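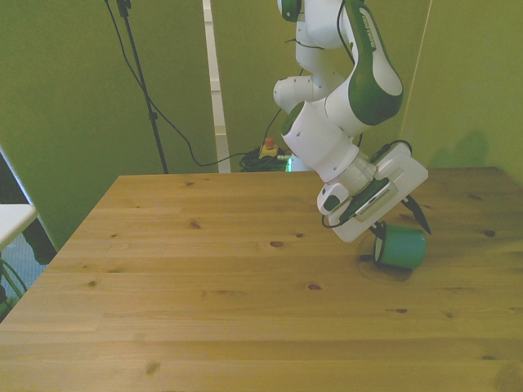 Course Handouts / Unit 4: Looking After the Arm

Weekly Care and Setup of the Table Arm
Sestonent Technical Program, Robot Cells I
Instructor: Elspeth Morrison
Handout revised Mar 25, 2025

Last unit was all about moving the arm. This one is about keeping it in shape to move, and I'll admit it's my favorite part of the course. An arm on a bench will tell you an awful lot about itself if you slow down and look, listen and put a hand on it (power off!) once a week. Bring this handout to lab and write on it. There's a clean copy in the Mackay binder if yours gets greasy.

Before you touch anything

Find the emergency stop. I mean walk over and point at it, every session, even if you were the last person to use the cell. It's the yellow box with the red button. Your lab partner should be able to reach it without leaning across the table. If the box has migrated, move it back and check that its cable isn't pinned under a stand.

Then take the arm to the rest pose from Unit 3, and power down at the controller. Wait for the brakes to click in before you reach toward the wrist. Hold the upper link lightly while your partner switches off; a small settling movement is fine, a slow sag is a fault and goes straight in the log.

1. Joints and caps

Start at the base and work outward. At each joint, run a fingertip around the cap and feel for a raised edge. A cap that's seated properly feels like one surface all the way around. If one side stands proud, press it home evenly with both thumbs, and if it won't stay down, stop there and call me over. Please don't glue anything. (This has happened.)

Wipe the housings with a dry microfiber cloth first, then a barely damp one. Spray goes on the cloth, never on the arm. The seams between the segments are where dust collects, and a soft paintbrush gets it out beautifully.

Power back up and jog each joint alone at low speed through its lab range. Close your eyes if it helps you listen, as long as your partner keeps theirs open and a hand by the stop. You want a steady hum. A tick that comes once per turn is worth noting, along with the joint number and the angle where you heard it. Kenna Jardine's group caught a worn seal this way back in November, weeks before it would have shown up as anything worse. Great piece of work, and all it took was listening.

2. The cable on the wrist

If anything is going to fail on this cell it'll be the cable. It bends every time the wrist turns, so the slack has to be right. Too tight and it pulls at the connector; too loose and it finds something to catch on.

Set it like this. Turn the wrist to one end of its lab range and look at the loop. Turn it to the other end and look again. At both ends there should still be a gentle curve with no flat spot or kink. Then bring the gripper down low, as though you were going to pick something up, and watch where the bottom of the loop goes. It needs to stay clear of the fingers and of the tabletop. Re-tie with the soft straps in the drawer. Snug, with room for a pencil tip under the strap. 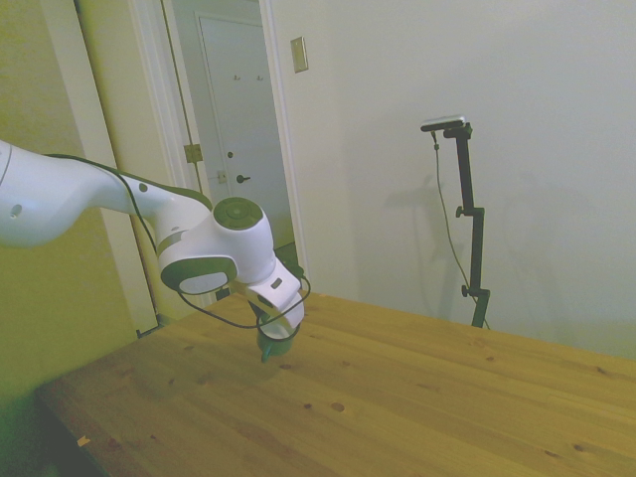

Do the low check at more than one spot on the table, too. A loop that behaves itself in the middle can swing out quite differently with the arm stretched toward a corner, and most of the snags we've logged happened on long reaches. Go slowly, stop at each spot, and look from the side as well as from the front.

3. Gripper fingers

Open and close the gripper with nothing in it and watch whether both fingers travel smoothly. Then check the mounting screws with the small driver from the Onell kit. You're feeling for looseness, so a light touch will do. If a screw turns, back it out, put on a tiny drop of the blue threadlocker, and run it back in to the torque on the card in the lid.

Look closely at the tips. Clean them with alcohol on a swab and let them dry. Small scratches are normal. A chip, a bend or a tip that's working its way off means the finger gets replaced, and the old one goes in the tray marked Broken with a tag on it saying which side it came off. We keep those! Seeing how parts wear is half the fun, and we'll pass the tray around in Unit 6.

4. Camera stands

Whenever a stand gets bumped, the camera's view of the table shifts, and your saved positions won't line up with what it sees. So: knobs first. Test each one by hand. Then take a picture and lay it over the reference picture on the lab computer. The knots in the pine make terrific landmarks, much better than the tape crosses we used to use, which curled up and wandered. If the knots line up, you're done. If they don't, loosen one knob at a time, nudge, tighten, and take another picture.

Run the calibration only after the stand is solid. The routine takes 40 poses, and you need a match score of 92 or better. Under that, check the stand again before you rerun.

5. The pick test

Finish with a real pick. Use one of the lab mugs, lying on its side, with the opening turned toward the middle of the table. I like this test a lot. A mug on its side will roll if a finger touches it early, and the rim gives you a narrow target, so a small error in your setup shows up right away. Come down slowly, pause above the mug, check both fingers from the side, and only then continue. Lift, hold, set it down, open. Do it 2 times from different spots.

If the mug rolls, go back to section 4 before you start editing the program. I know how tempting the program is.

Writing it up

Log the date, your initials, the hours on the counter, and anything you heard, tightened or replaced. The counter read 448 at the end of last week's lab, so yours should be a bit over 448. "All OK" by itself isn't an entry. Tell me what you checked and what it felt like.

For next time: read the section on brake tests in the course pack, and bring one question about it. Groups that haven't done their low-reach cable check yet should sign up for bench time on the sheet by the door.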